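**From the back bench at Hillside**

Jovita asked me for a few lines on how the gripper is getting on, so I've put my tea down and here they are.

For anyone who missed the last newsletter, I've been building a two-fingered hand-held gripper with Macario Bañuelos. The frame is black and chunky, with triangular cut-outs because Macario wanted to save plastic (and because he likes triangles, I suspect). We started in the workshop, but most of the fiddling has moved to my place now, as I can get up at midnight with an idea and try it in my slippers!

The big headache was the fingertips. Our first pair had bare faces and anything smooth shot straight out sideways. So we glued pads on the inner faces, dark blue ones from the Montes offcuts bin, and I spent a whole evening picking up sweets by their wrappers and putting them down again.

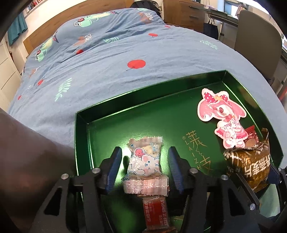
Then there's the spring. Macario ordered one that could have shut a garage door, and my thumb ached for two days. Brisa Aguirre swapped it for a softer one out of an old printer and the squeeze is so much nicer — you can feel when you've got hold of something without crushing it. I've done 232 pick-ups since she fitted it, all written down in the blue exercise book, and I'm aiming for 900 before I trust the hinge. One of the screws near the base still works itself undone if I get carried away. Kári says threadlocker, Macario says a bigger screw, and I've been using nail varnish.

Next job is the position sensor, then we'll see whether the arm on the Asto bench can copy what my hand does. I'd love to have it waving at people by the December open evening, but no promises.

If you've got any thin rubber sheet going spare, leave it in my tray by the door, please. Foam is no good, I've got bags of it.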